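Notes > Automation > Site visits

February, posted by the author

The Dollholm site opened its handling lab for an afternoon this month, and I went mostly to look at grippers. I have been specifying end effectors for light assembly for long enough that I no longer trust a brochure, and the Prarkcombe line is two hours from my desk, so the trip was easy to justify.

Sign-in was at 1:30 pm. Visitors were split into small groups and walked through three stations: a parts-feeding bench, a calibration bench and a manipulation cell. The first two were standard. The feeder used a vibrating tray with a vision check downstream, and the presenter was open about the reject rate being driven by glare off the tray coating. They have tried two coatings and are about to try a third. The calibration bench ran a touch-off routine against a steel ball, repeated 11 times, with the spread printed on a strip of paper at the end. I would have liked to see the same routine run after a warm-up period, but the schedule did not allow it.

The manipulation cell was the reason most of us came. It runs a project called Birkosance, a long series of pick attempts on small objects, with the surface under the objects changed at intervals. Plain surfaces flatter a vision system. Birkosance uses printed cloths with strong edges and saturated colors, so the segmentation has to work for its result. The one fitted that afternoon had a palm tree, a row of conifers and a sunset sky on it, and the fold creases were still in the fabric. 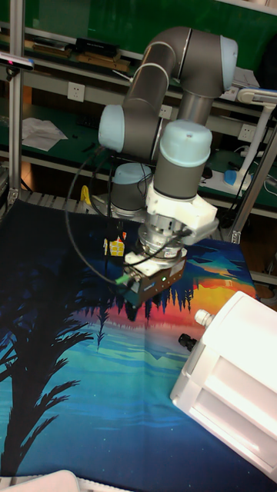

Dollholm Handling Lab – Manipulation Group

The arm has gray links with light blue joint caps, and the gripper hangs from the wrist on an angular white bracket and a silver flange. The gripper cable takes a wide loop down one side to a green-tipped connector. I asked about cable life. The group logs it by cycle count and swaps the cable at 1000 cycles regardless of condition, which seems conservative to me, but a cable costs less than a lost shift. The targets were small. One was yellow with a grid-like pattern, with a thin orange-red piece standing up right next to it, and spacing that tight leaves very little room for a finger that opens wide.

Control software is an in-house package named Tuncer. It plans the approach, lowers to a hover height just over the cloth, takes a second look and then commits. The second look adds around 331 milliseconds per pick. The group considers this acceptable. On a production line I would want it switchable, and I was told it is, through a configuration file and a restart.

Some points I wrote down during questions:

Force limits are set per object class and are not learned. A soft object gets a lower ceiling, entered by hand.

Creases in the cloth do show up in the depth data. They are filtered by height, and the threshold was raised once after the planner began treating folds as thin parts.

No results were handed out. The write-up is due once the current series is complete, and I have asked to be put on the mailing list. The remaining question for me is how the filter behaves with parts thinner than a crease. The answer on the day was that nothing that thin is in the object set yet – I will ask again when the write-up comes out.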